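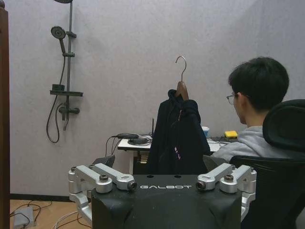
White desk against the wall, office chair on the right, cables at the left end.

Hatasar Garment Rack Set
Data card, revision of 9/22/18
Maintainer: Cempaka Oei

Summary

Hatasar is a set of still pictures of clothes on hangers in a small furnished room. It covers coats, jackets and trousers on a freestanding rack, plus the furniture nearby. The set holds 1,607 pictures in 23 folders. Of these, 706 have garment labels. The rest carry room labels only.

Contents

garments/ pictures with garment labels
room/ pictures with room labels only
labels.csv one row per labeled item
splits/ train and test lists, by folder

Garment labels

There are 6 classes: jacket, coat, trousers, shirt, skirt, other. A hooded garment is labeled jacket unless it has no front opening, in which case it goes to other. Trench-style coats are labeled coat whatever their length. Color is a separate column and uses plain names (black, gray, tan). Do not use shade names from store tags.

Each hanger gets its own row, including hangers with nothing on them. The hanger column takes wire, metal, wood, plastic or unknown. Where two garments overlap, label both and set overlap to 1. The one nearer the camera is listed first.

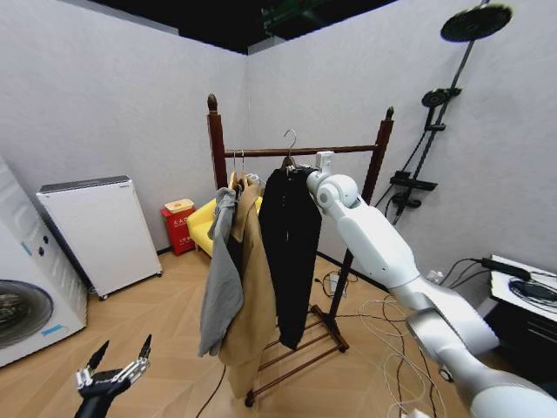 The rack column refers to the piece of furniture as a whole, with posts, bar and lower shelf under one label. Casters are not labeled separately. Items standing on the shelf are labeled as room items and keep the rack id in the parent column.

Room labels

Room labels cover the desk, chairs, washing machine, bins and wall fixtures. Cables are labeled once per surface, however many there are. Small items on the desk, such as cups, are labeled only in folders ending in _d. An armchair seen behind hanging clothes gets the armchair label if any part of the seat or back can be made out.

Known problems

Black trousers against dark coats were often merged in the August pass. Most have been split again, but the Gomby folders have not been checked. Several rows in labels.csv have the hanger column set to metal where wire was meant. Filter on both values if the difference does not matter to you.

Tools

Labels were drawn in Dastent and exported as CSV. Row ids are stable between revisions. Deleted rows keep their id and have status set to 0.

Corrections

Send the row id, the old value and the new value to Cempaka Oei. One correction per line.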